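4. Checking the wrist view in simulation

Do this section before you power the real arm. It assumes you have finished Section 3 and that the Plostley arm is bolted to the bench.

4.1 Loading the practice world

1. Start the Tranero simulator and open the practice world that came with your Jedstead gripper kit.
2. Wait until the status line reads READY. The first load can take several minutes on an older computer.
3. Open the Camera tab and choose Wrist.
4. Set the jog speed to 70. The default of 1000 is too fast for this check.

Note: If the wrist view stays black, close the simulator, check that port 2737 is free on your computer, and start again.

4.2 Checking finger position

1. Press Open. Both fingers should move out to their stops.
2. Look at the fingertips. They should sit at the same height in the view, with a clear gap between them and nothing in the gap.
3. Find the three chevron marks on the palm. They should run in a level row along the bottom of the view. If the row is tilted, the camera mount angle in your settings file is wrong. Correct it and reload the world. 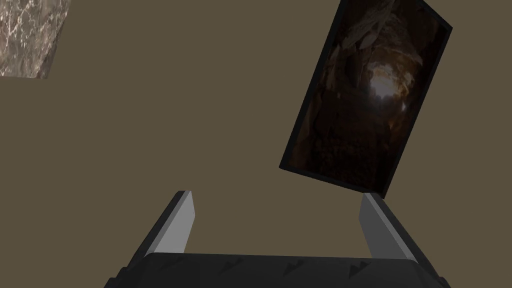

4. Jog the arm sideways a little at a time until the gap between the fingers lines up with the object you want to pick. Let the arm settle before each new move.
5. Stop if a fingertip comes close to anything you do not mean to touch. Raise the arm first, then move sideways. In the wrist view a fingertip can look as if it is touching something that is well below it, so check the Side camera before you lower.
6. Lower the arm, press Close, and wait for the grip reading to hold steady.

Caution: Do not copy jog speeds from the simulator to the real arm. The simulator ignores cable drag.

4.3 Saving the open position

1. Press Open again and read the finger value in the Joints tab. A correctly set kit shows 355.
2. If your value is different, enter 355 in the Open Limit box and press Apply.
3. Press Save to Arm. The value is stored in the controller and will be kept when the power is off.

Note: Kits fitted with the Taşdemir servo board need a restart after saving. Switch the board off, wait for the green light to go out, and switch it back on.

Repeat 4.2 after any change to the camera mount or the fingers. Go on to Section 5 to connect the emergency stop.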